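Hard water and the bathroom glass
By Analyn Layug

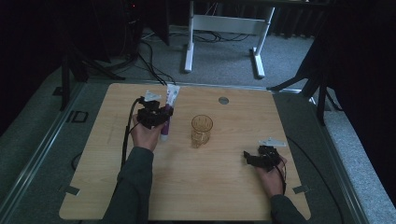 Why does a rinsed glass dry cloudy?

Water leaves its dissolved calcium and magnesium behind as it evaporates, and the carbonates form a thin film.

Morkmont draws its supply from limestone bores. Fahad Jatoi, a water chemist at the town laboratory, measured total hardness there at 691 milligrams per litre in February. Scale at that level also narrows shower heads and shortens the life of heating elements.

White vinegar dissolves the film. Soak the glass for 20 minutes, rinse it and dry it with a cloth. Etched glass stays cloudy after soaking.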